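11/08/2026, Werkstatt, Tischplatte Nuritz

Platte vom Auftrag Nuritz auf die Böcke gelegt und bei Streiflicht durchgesehen. Die Querschleifspuren vom letzten Mal sind weg. An der hinteren Längskante war noch eine Stelle zu fühlen, dort mit der Hand nachgeschliffen, immer mit der Faser. Danach abgesaugt und mit dem Tuch abgewischt.

Öl: Stisa, die angebrochene Dose aus dem Juni. Hatte eine Haut, abgenommen und durchs Sieb gegossen, darunter war es in Ordnung. Trotzdem neue Dose bestellen, für die Unterseite reicht der Rest nicht. Erster Auftrag mit dem Ballen, 16 Minuten stehen lassen, Überschuss abgenommen. Die Lappen liegen im Blecheimer mit Wasser, bitte nicht in den Restmüll.

Verbrauch bis jetzt 338 g. Alfredo Catacutan hatte weniger veranschlagt, er rechnet aber mit einem Auftrag und ich mit zweien. Muss vor der Rechnung geklärt werden.

Länge nachgemessen: 1392 mm, passt zum Gestell. Die Bohrungen für die Langlochwinkel erst anzeichnen, wenn das Gestell von Tredus da ist. Beim letzten Tisch saßen die Laschen anders als in der Zeichnung.
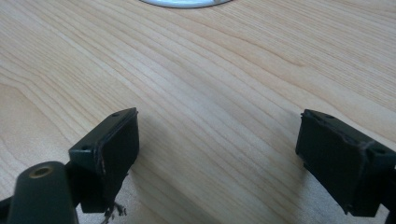
Der Kunde wollte die Maserung ruhig haben, aber nicht gebeizt. Der helle Honigton bleibt also, und die Bögen auf der einen Seite gehören dazu. Ich würde die Platte so drehen, dass die engen Streifen zum Fenster zeigen. Das kann er bei der Aufstellung selbst entscheiden.

Glanz ist zwischen matt und seidenmatt. Mehr soll es nicht werden, also den zweiten Auftrag dünner und mit dem weißen Pad auspolieren. Luftfeuchte in der Werkstatt 67 %, deshalb länger trocknen lassen als auf der Dose steht.

Offen: Unterseite ölen, Kanten noch einmal kontrollieren, Filzgleiter heraussuchen.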